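I'd been driving the left arm for maybe ten minutes when I noticed I was holding my breath. That's silly, because the room I was working in doesn't exist. It runs inside a simulator, and the worst I could do was knock a tissue box off a cabinet.

Estela Ocampo, who runs the test bench at Tindent, had handed me the controllers with one instruction: try both grippers, then complain. She's been comparing the 2 of them since December, and she wanted somebody clumsy. I qualify!

The plain two-finger gripper was my favorite right away. You squeeze, it squeezes. The other setup, a control scheme they call Lirkport, tries to guess what you're reaching for and slows the wrist down as you get close. I hated it for a while (it felt like driving with someone else's foot on the brake), and then I went for the bowl and kind of got the point. 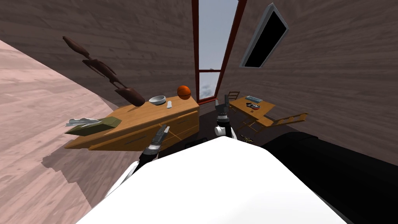 Both arms up in the simulated living room, with the cabinet and its bowl, tissue box and basketball to the left.

Round things are the real test. Theerawat Tanasarn, who wrote most of the grasp code, told me he logged 486 tries on the basketball alone, and the plain controls managed 154 of them. Lirkport did better, he said, but it got fussy around the cabinet's far end, where the arm has to stretch.

My own score was bad enough that I asked them not to print it. What I'd pick today? Plain controls for boxes, Lirkport for anything that rolls, and a button on the handle to flip between them. Estela wrote that last one down. She's promised me another turn once it's in.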